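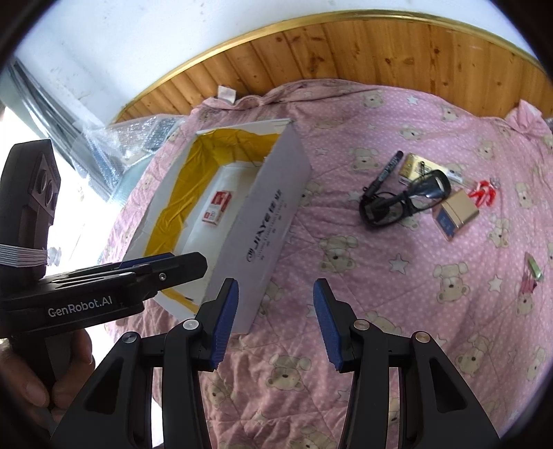
Parcel Returns: Frequently Asked Questions

Harnby Home & Bedding
Last updated Mar 26, 2022

How long do I have to return something?
You have 19 days from the day the parcel is delivered. Orders placed in October or later in the year can come back up to the second Friday in January. The date we go by is the one on the carrier's drop-off receipt.

Do I need the original packaging?
No. Any clean, sturdy box will do. Bedding can come back in a strong plastic mailer if it is folded flat. Lamps, mirrors and ceramics must be boxed with padding on every side. Please take off or cover old shipping labels, including small barcode stickers on the ends.

Where do I find my return number?
It is printed at the bottom of the packing slip and starts with HB. If you checked out with an account, it is also under My Orders. Guest customers can get it by entering the order number and ZIP code on the Returns page.

I lost the packing slip. Can I still send my order back?
Yes. Write your name and order number on a sheet of paper and put it inside the box before you tape it shut.

Which carriers can I use?
The prepaid label works at any Podlow counter or locker. Lockers take boxes up to 19 inches on the longest side. Larger boxes have to go to a counter. If you use another carrier, you pay the postage and we can't refund it.

Is return shipping free?
Returns from the lower 48 states are free for orders of $137 or more. Below that we take $6 from your refund. Alaska and Hawaii customers should write to us first for a quote.

What can't be returned?
Pillows and mattress toppers once the inner seal is open, custom curtains, gift cards, and anything from the Markine clearance page. Washed bedding can't be returned unless it is faulty.

Can I exchange for a different size?
We don't do direct exchanges. Place a new order for the size you want and return the first one. If the price has gone up since you bought it, tell us and we will match what you paid.

My Parry bed frame arrived in two boxes. Do I have to return both?
Yes, and both need their own label. Ask for the second label by email. The refund is issued after the second box is checked in.

When will I get my money?
Allow five business days after the parcel reaches our warehouse. Your bank may take a few more to post it.

Something arrived damaged. What should I do?
Keep all the packaging and email us within 48 hours with your order number.

Who do I contact?
Write to Nerys Powell, Returns Desk, Harnby Home & Bedding, Unit 221, or call extension 1149, Monday to Friday, 9 to 4.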